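Notes > Work > October

October, late evening. Written by the author of these notes, Ondthorpe

I came home after seven and my hands are tired. It is a new kind of tired. When I was packing, it was the back and the feet. Now it is the thumbs, and the place between the thumb and the first finger. I put them in warm water while the rice was cooking and then I sat down to write, so excuse my bad handwriting, future me.

It is the fifth week since they moved me from the packing hall to the upstairs room. I want to write down how it is before I get used to it, because when I am used to a thing I stop to see it. I was eleven years at the Brustville hall. I know how the belt sounds when it will stop. Upstairs there is no belt. There is a table, and a list on a sheet, and we do what the sheet says, many times.

The program is called Trandness. We say only "the tables." In the morning meeting they told us again that the line robots will learn from our movements, and that the good ones among us are those who move calmly. I was pleased, I am calm. Later I thought about it on the stairs and I was less pleased. If I am calm and good, then the machine becomes good sooner, and what do they do with the calm person after that? I did not ask it in the meeting. Another woman asked something near to it, and the answer was that there will be new roles. This is the same answer as in spring.

The target for the month is 2000 good takes for the whole room. In the first week I made 171 and I was proud, and then I learned that my neighbor at the next table made more and had fewer sent back. A take is sent back when you drop a thing, or when you go too fast, or when you stop in the middle and think. The last one is my mistake. I stop and think. Today only a few of mine came back, and I am writing this here with pleasure.

Today's sheet was the kitchen sheet. I like it better than the box sheet. With boxes I am too quick, my arms remember the hall and they want to finish the shift. With cups my arms have no habit from work, only from home, and at home I am slow.
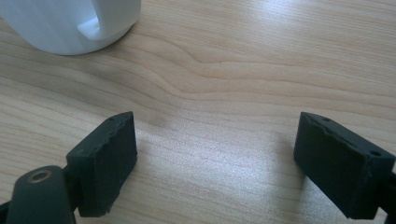
The open jaws and what looks like a white cup, the kitchen sheet. 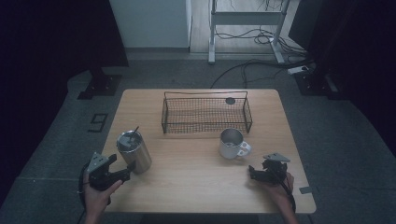
The strange thing is how much I must think about a cup now. All my life I lifted cups without one thought. When you have two jaws in place of five fingers, you find out that a cup has a side where it wants to be taken and a side where it does not. You come from the wrong side and it turns away from you like a cat. In the first days I was angry at the cups. Now I talk to them, very quietly, in my own language. The sound is not recorded, they told us so, and I believe them more or less.

At lunch we sat with the people from the hall. It is not so easy as before. They are 58 there now, and I remember when it was so full that you had to wait for a chair. Four machines from Negi stand at the end of line two, and they do the closing of the cartons. The hall people are not rude to us. But one man made a joke that we upstairs are the teachers of the enemy, and everyone laughed, me also, and after it there was a small silence. I ate my soup. I wanted to say that I did not choose it, but this is not fully true. They asked who wants to try, and I put up my hand. My knees were bad that month.

I must be fair in this book, because in no other place do I have to be polite. So, what is better: I sit or stand as I like. There is no cold wind from the loading door. I have not taken a pain tablet for my back since I went upstairs. The young man who is responsible for our room says please, and he writes our ideas down. Last week I told him that the chair at my table was too high, and the next morning there was another chair.

What is worse: the quiet. In the hall we shouted to each other over the belt, stupid things, who is getting married, what costs how much. Upstairs each of us looks at her own table and for two hours I may not say one word, except to the cups. Also I do not see the end of my work. A packed pallet goes on a truck, and you see it go. A take goes into a computer, and in the evening the young man says "thank you, good day," and my table looks the same as in the morning.

The pay is the same, only without the night money. This is a difference that I feel at the end of the month. My sister on the telephone said I should ask for more, as I am teaching, and teachers should have more. I said teachers do not have more in any country I know. She said this is not an argument. She is right, I will ask, but after the month is closed, when the number is reached and everyone is in a good mood.

One more thing, so that I do not forget it. Before going home I went down by way of the hall and stood a little by line two. The Negi machine took a carton, pressed down the flaps and pushed it on. Its speed is 900 in an hour, it is written on the paper on the pillar. It presses the left flap first. I always did the right one first, and the woman who taught me did also, and she was very strict about it. I stood there and my hand made the movement in my pocket.

Tomorrow is the kitchen sheet again until lunch, then something with towels. I must cut my nails and bring the thin gloves. Also pay the electricity.

Contact | © Ondthorpe Notes, all rights reserved | Back to top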